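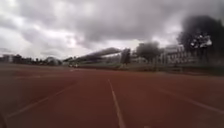

**Figure 3.** Running track used for the outdoor trials, seen from a fixed camera. Worn lane lines, grandstand at the far end, overcast.

### 4.2 Rules for shared outdoor ground

Existing guidance for mobile robots mostly assumes indoor floors and fixed routes. Tracks are neither. We therefore wrote our own rules before the Londari trials, starting from the site checklist Liviu Stoica drew up for the Godia platform. Six rules in the end, two of them changed after the first week.

Speed first. Walking pace until the operator has done one full lap on foot beside the robot. Then the higher limit, in one lane only, with the neighbouring lane kept free as a buffer. Stop button in the hand at all times - not clipped to a belt, not in a bag.

Second, lane lines. Paint may be faint in places, as in Fig. 3, so line following alone is not accepted as a safe means of keeping position. A second source is required. If the two disagree, the robot stops and waits for the operator.

Small pale items on the surface are treated as obstacles at any distance, even when to blurred to name. This costs time. Of 549 logged stops, 56 were put down to this rule and we would still keep it.

Image quality: soft or smeared views must be flaged in the log, and no run may be repeated at higher speed from them. The Rirkura team used a looser wording, see Section 5. Opoku settings unchanged throughout.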